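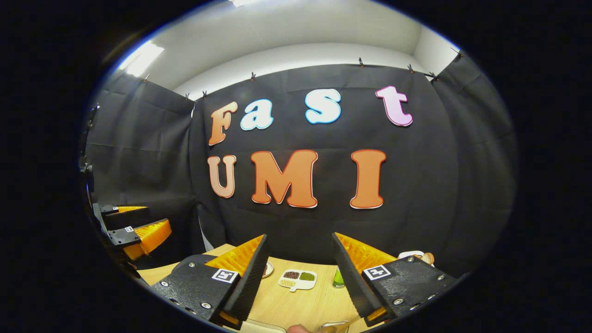
## Week 6: Can it do the chore yet?

Reading before class: the Flatgate report, chapter 2 only. Skip the foreword, it was written by the sales side.

Last week we watched the Nandia clip of a kitchen robot putting away a full set of dishes. Several of you wrote in your response sheets that the problem looks "mostly solved." I'd like you to hold that thought up against a much smaller job. Take a tray with brown granules in one compartment and green in the next, a small dish, a bottle, and a thin wooden utensil. Move one kind of granule to the dish and leave the other where it is. A six-year-old will do it for a cookie.

### Why small jobs are hard

Granules don't have a pose. You can tell a planner where a bottle is and which way it faces, but a pile changes shape every time it is touched. A scoop also depends on force and angle at the tip of the tool, and the tip is a long way from the fingers holding it.

Hand-held grippers get around part of this. A person does the chore with the same kind of fingers a robot would carry, and the motion becomes training data. It's cheap and I like it. But look at who is doing the work – a person's thumb is right there at the bottom of the view. A good recording proves that a human can do the task with two stiff fingers. Whether a policy trained on it can do the same is a separate claim and needs separate evidence.

Also note the black cloth on three sides. Ask of any result what happens when the cloth comes down.

### Reading a success rate

The Flatgate chapter describes 1,560 demonstrations and then reports results on 100 trials. Before you quote the headline number, find out:

- who reset the table between trials, and how carefully
- whether a spill counted as a failure
- whether the trials used the same table as the demonstrations
- how long one trial took (the Wiriya shop-floor cell needed 18 minutes for a bin a worker clears on the way to lunch)

Theerawat Siriwan will visit in the second hour to talk about the Parkari pilot. He is more hopeful than I am. Push him on maintenance.

### For next time

One page. Pick a chore you did this week and write down every point where you changed your grip. Then say which of those points you would pay a machine to handle today, and at what price.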